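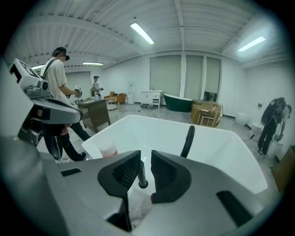
Copyright: who owns a story, a song or a drawing?

An explainer for readers aged eight to 12 from the Pluscombe Young People's Law Library

When you write a poem, draw a comic or record a tune you have made up, the law gives you a special set of rights over it. Together these rights are called copyright. This page explains what copyright is, who has it and what it means for you at school and at home.

What is copyright?

Copyright is a rule that lets the person who made a piece of work decide who may copy it. The word "work" has a wide meaning. It includes stories, plays, paintings, photographs, films, songs and computer programs. A work does not have to be long, and it does not have to be good. It must be your own, and it must be written down, drawn or recorded in some way.

In the United Kingdom you do not have to fill in a form or pay any money to get copyright. It begins as soon as the work is made. Children have copyright in their work in the same way as adults.

What does copyright not cover?

Copyright does not cover an idea on its own. Suppose Ilaria Barbieri writes a story called Zokik, in which a fox learns to sail. Other people may write their own stories with a sailing fox in them. They may not copy out Ilaria's sentences or her drawings of the fox and use them without asking.

Names and single words are not usually covered by copyright either. The name of a shop or a toy may be protected in a different way, by a trade mark. An invention, such as a new sort of bicycle brake, may be protected by a patent. Our library has separate pages on both of these.

How long does it last?

For most stories, music and art, copyright lasts for the whole life of the person who made the work and for 70 years after the end of the year in which that person dies. When that time has passed, the work is said to be in the public domain, and anyone may copy it. A new drawing made to go with an old story can still have its own copyright.

Asking for permission

Permission to use somebody's work is often called a licence. Jabari Massawe wrote a song called Samonte, which has 35 lines. The Zakley Youth Choir wished to print the words in a programme for its concert in June. The choir wrote to Jabari, and he replied that it could print 200 copies. That was a licence. When the choir later wished to print 1,000 copies, it had to ask again.

A licence may be free or it may cost money. It is sensible to have it in writing.

Can I use pictures from the internet?

A picture that is easy to find is still somebody's work. Some owners say clearly that their pictures may be shared, and they may ask you to give their name. Read what the owner has written before you use the picture. If you are not sure, ask a teacher or a parent.

The law does allow some copying without permission. Pupils may use parts of a work in lessons in certain ways, and you may quote a short piece of a book when you review it. The amount you use must be fair, and you should normally say who made the work.

What if somebody copies my work?

Tell an adult you trust. Keep your early drafts and sketches, as they can help to show that the work is yours. Many problems are settled by a polite letter. If that does not help, a solicitor can give advice, and a court can order a person to stop copying.

Words to know

Author: the person who makes a work.
Infringement: using a work in a way the law does not allow.
Licence: permission to use a work.
Public domain: works that are no longer protected by copyright.

Text by Cosimo Lo Presti. Checked by Ermanno Bassi, solicitor.
This page gives general information and is not legal advice.
Library leaflet 722. The children's desk is open every Tuesday after school.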